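Plurnari Contacts — shared customer records for small sales teams

Plurnari Contacts keeps all your customers, calls, offers and orders in one place. It is made for companies between 4 and 94 users which have outgrown the spreadsheet, but do not want to pay for a big system and then use only a small part of it. You can start with two users and add more when you need them.

12 shares

What is included

Every plan has the contact list, the sales board, the shared calendar and the mail connection. Incoming mail from a known customer is put on the record of this customer automatically. You can write notes on each record and give a task to a colleague with a due date. The task appears in the morning list and stays there until somebody closes it.

The sales board shows your open offers in columns. The names of the columns are yours to choose. Many users keep the four which we deliver, and this is fine for most kinds of business.
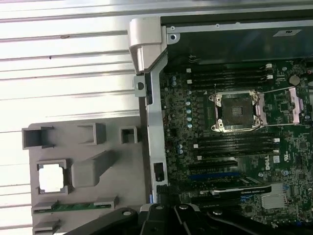 Plurnari Contacts can run in our hosting or on your own machine in the office. For the second option we offer the installation package Gekard, which is the same program without the hosting fee. Gekard does not need a rack server. An ordinary workstation is enough, the kind with one motherboard inside the chassis, if it has 20 GB of free disk space and is switched on during your working hours. Please make a backup every night — the program can do it by itself, but you must first tell it the folder.

Moving your old data

Lists from a spreadsheet are imported with the Khunthong tool, which comes with all plans. It reads the first rows, suggests which column is the name, which is the phone and so on, and you correct what is wrong. Duplicates are shown side by side before anything is saved. If the import was not good, you can undo it for 20 days. 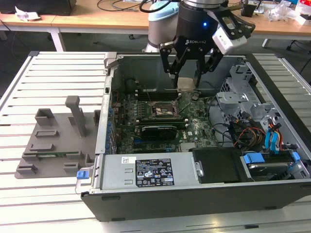
Desktop computer case with the side panel removed.

Reports

The reporting module Vesomside is sold separately. It prepares a weekly summary of new leads, won and lost offers, and the average time to answer a customer. Reports can be sent by mail or saved as a file. Vesomside works with both the hosted and the office version, but for the office version you need release 4 or later.

Trial and support

The trial has all functions and ends by itself, no card is required. Your data stays saved until June, also when you do not continue, and you can export it at any moment. Support answers by mail in English and German. Phone support is part of the larger plan only.

Prices and module list last changed: February 2020

2 comments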